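Mollport Savings Club, members' meeting
Minutes, June 2019

In the chair: Nandi Fourie
Minutes: Nobuhle Van Wyk
Present: 15 members, two of whom stayed awake for item 3

1. Minutes of the May meeting
Approved after the word "shambles" was changed to "discussion."

2. Balance
The club account at Dirberg stands at $1,268. Nandi pointed out that it stood at very nearly the same figure in May, and that this is what a no-interest account does. Noted with sighs.
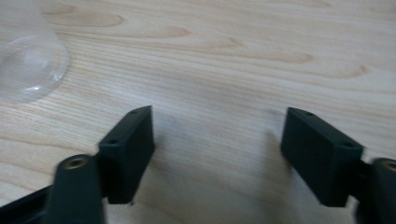 Tabletop and clear cup, Mollport meeting.

3. Moving the savings
Nobuhle had compared two places for the money.

Wuvus pays 2% on an easy access account, but the rate includes a bonus that vanishes after a year, presumably in the hope that we will be looking the other way. Withdrawals are free. Statements are online only, a phrase that had to be read out twice for the back row.

Magagula offers a slightly better rate on a one-year certificate. Taking money out early costs 90 days' interest. A member asked what would happen if we needed the money early. Nobuhle repeated the previous sentence.

A motion to split the money between the two was lost once it was realized that somebody would have to keep track of both. A motion to leave everything at Dirberg out of loyalty got one vote, and the member would like it recorded that Dirberg gave her a very good pen.

Agreed: open the Wuvus account and move all but $100. Nandi and Nobuhle to sign. Nobuhle to put the end of the bonus rate on her calendar, in ink.

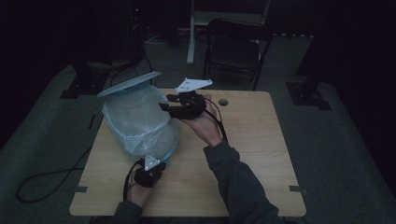
At the table: plastic bag and round white lid.

4. Debit card
The card has still not been used by anyone, largely because the PIN is known only to a former member now living out of state. Nandi to ask Dirberg for a new one. Carried over from May, and from several meetings before that.

5. Any other business
A proposal to put the interest into lottery tickets was ruled out of order. The proposer asked whether it could be ruled back in if the jackpot went up. It could not.

Next meeting: same room, once the Wuvus paperwork arrives.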